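# Shape sorting (play)

**Shape sorting** is a kind of children's play in which solid pieces are grouped or matched by their form. It is common in nurseries and in the first year of school, and it is also used by speech therapists when they teach words such as "same" and "different".

## History

Wooden sorting toys were made in many towns by furniture workshops, which used the small pieces left from bigger work. In Ilthorpe the Dirkel workshop sold sets from its front window each January, when orders for chairs were low. Its price book lists 142 sets in the best year and 129 in the year after. The workshop later moved to Warraich and stopped making toys.

## Forms of play

In the oldest form, the child pushes a piece through a hole of the same outline. In free sorting there are no holes, and the child decides the rule. The teacher Tuncay Başaran, who worked in Ullel, advised to begin free sorting at age 3 and to let the child change the rule during the game.

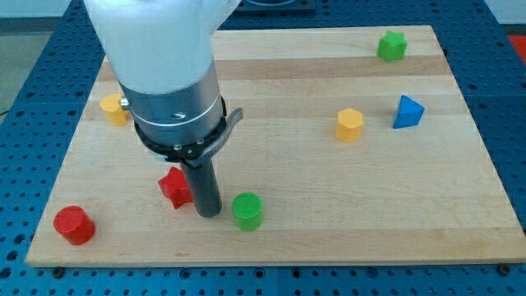
Free sorting becomes harder when the pieces differ in more than one way. A child who is asked to "put the same ones together" may look at the color first, and only later at the form. Plastic stars, cylinders and hexagonal prisms in red, green and yellow, like those on the light-colored board, can be sorted by either rule. Başaran wrote that the adult should not correct the first choice, but ask for the name of the group.

## Related games

Dominoes with pictures and lotto cards use the same skill on flat pieces. Stacking rings are sorted by size and are usually treated as a separate kind of toy.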